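3.2 Participants and Recruitment

Recruitment ran through two outpatient clinics in Jetville and through the patient network maintained by Alolley, a regional support service for people treated for gynecologic cancers. Women were eligible if they had completed first-line treatment for ovarian cancer, were at least 18 years old, and could read English well enough to fill out a symptom diary without help. Women in active chemotherapy for recurrence were excluded at enrollment but were kept in the study if recurrence was found later.

Invitation letters went to 1,475 women on the combined clinic and network lists after duplicates were removed. Of these, 386 returned a signed consent form and a complete baseline questionnaire. Enrollment closed on 21 February 2020. Reasons for declining were not collected, and the ethics approval did not allow us to compare the clinical records of responders and nonresponders.

3.3 Symptom Diary

Participants kept the Kabbaj diary, a paper booklet with one page per week. Each page lists 9 symptoms: fatigue, bloating, pelvic pain, back pain, numbness in the hands or feet, loss of appetite, sleep trouble, urinary urgency, and low mood. Each symptom is scored on a line from 0 to 100, where 0 means the symptom was absent and 100 means it was as bad as the participant could imagine. A free-text box at the bottom of the page asks for any change in medication.

Numbness in the hands was of special interest, as it can persist long after treatment with platinum and taxane drugs and can make small tasks at home difficult. The diary score was therefore paired with three questions on hand use, covering buttons, jar lids, and handwriting. These were answered on the same weekly page and scored separately from the symptom lines. 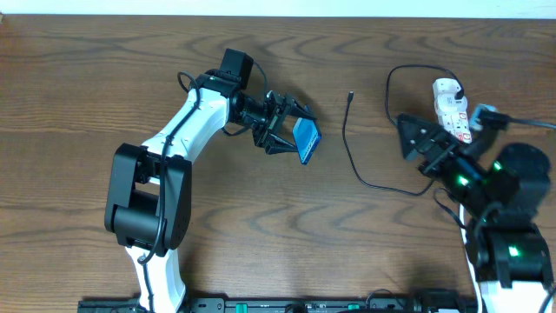 Figure 2. Two robot arms mounted on a wooden tabletop.

Diary pages were mailed back monthly in prepaid envelopes. Two readers entered the scores independently into the Vulix database, and differences of more than two points were settled by a third reader (C. Madigan). Pages with fewer than five symptoms marked were treated as missing. Free-text entries were coded by C. Sugiyama using the medication list in Appendix B.

3.4 Analysis

Weekly scores were averaged within each month to reduce the effect of single bad days. Change over time was modeled with a linear mixed model, with a random intercept and a random slope for each participant. Age at diagnosis, stage, and months since last treatment were entered as fixed effects. Hand-use scores were modeled separately with the same covariates.

Missing pages were not imputed in the main analysis. A sensitivity analysis carried the last monthly mean forward for participants who missed one month only. The June pages were left out of both analyses for the second clinic, where a misprint had reversed the labels at the ends of the fatigue line.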